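Home Issue Contents Abstract Full Text References Authors Print

3. Materials and Setting

3.1 Households and storage sites

The study drew on 10 households in Trokville and the adjoining district of Elura. All had at least one child under eight and stored craft and stationery supplies in the home. Households were approached through the Feyisa parents' circle, which meets weekly and exchanges used materials among its members. Two further households agreed to take part and later withdrew, one on moving out of the district and the other without giving a reason. Their records are not included in the totals.

Visits were made by Endale and Mersha, working as a pair. At each visit one of them spoke with the adult who did most of the putting away, and the other kept the item log. Children were usually present. They were not interviewed, but remarks they made about where things belonged were written down when the adult agreed to it.

Storage sites were of three kinds: furniture with drawers or doors, purpose-made plastic bins, and reused packaging. The last group is the subject of this section. Reused packaging was found in every household and held 411 of the 2,443 items logged. Most of it was corrugated cardboard. Shoe boxes, biscuit tins and one drum that had held laundry powder made up the remainder.

3.2 The floor as a work area

We had planned to log supplies at a table. This was dropped after the first visits. Adults said that when they sorted a box they did it on the floor, and that the child's play mat was the usual place, being clean and soft on the knees. Nuttall (this project, field notes) makes the point that the mat also sets a limit to the job. Things taken out of the box stay on the mat, and when the family needs the mat back, the sorting is over whether or not it has been finished.

Figure 3 gives one such arrangement, with the box set down on a printed surface and cardboard tubes to one side of it.

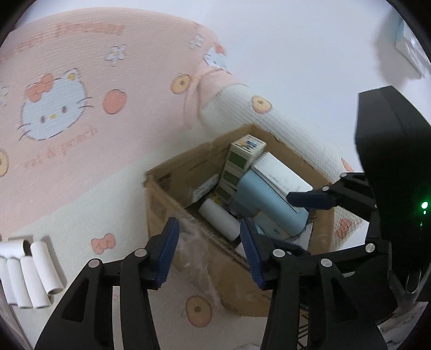

Figure 3. Open cardboard box on a Hello Kitty print, packed with supplies including small product boxes and a spiral-bound notepad. Cardboard tubes lie outside the box at left.

The position of an item inside or outside the box was recorded at the moment the log was opened, before anyone was asked about it. Items outside were then divided into those waiting to go in, those taken out and not wanted, and those that the adult could not place in either group. The third group was larger than we expected. Cores from paper rolls were the most common item in it. Adults kept them for school projects but did not think of them as supplies, and few could say where they were normally stored.

3.3 Packing order

Adults were asked to empty one box and repack it in their own way. No time limit was set. Across all households 231 separate placements were recorded in this part of the work, a placement being any item set down in the box and left there through the next two moves.

Boxed goods tended to go in first. Small cartons of a similar size were stacked, most often against a side of the box, and the stack was then used as a support for whatever followed. Flat items such as notepads, folders and card were generally put in on edge, leaning on the stack. Several adults laid them flat to begin with and changed their minds once they saw how much of the base was taken up. Pens, tape and scissors went in last and filled the gaps.

The treatment of the flaps differed more than the treatment of the contents. Some adults folded them inward, which stiffens the sides but takes away a little room at the top. Others left them standing or cut them off. Those who folded them in said they wanted to see what they had without opening anything. Those who closed the box over the contents had a shelf or a bed to put it under, and needed a flat top.

3.4 Labels

Very few of the cardboard boxes had been labeled by the household. Printing left from the original use was ignored, and in one home in Elura it had misled a visiting grandparent, who put a box of crayons with the kitchen stores. Adults identified boxes by size, by wear, or by the item on top. When we asked one mother how she would find a glue stick, she named the notebook lying above it.

This reliance on the top layer matters for the coding described in Section 4. An item was coded as "visible" when any part of it could be seen from a standing position with the box as the household had left it. It was coded as "known" when the adult could name it without looking. The two codes were applied separately by T. Abdella and H. Abdella, and differences were settled by going back to the written log.

3.5 Limits of the material

The visits took place in March, in the school term, when craft supplies are in regular use. Boxes kept for holidays or for younger children may be packed differently and left alone for longer. The Skimix item list, which we adapted for the log, was drawn up for office stationery and has no entry for packaging kept as craft material. We added one after the second visit and recoded the earlier logs to match. Items hidden beneath other items were logged only in boxes that were emptied, so the figures for the remaining boxes are lower bounds.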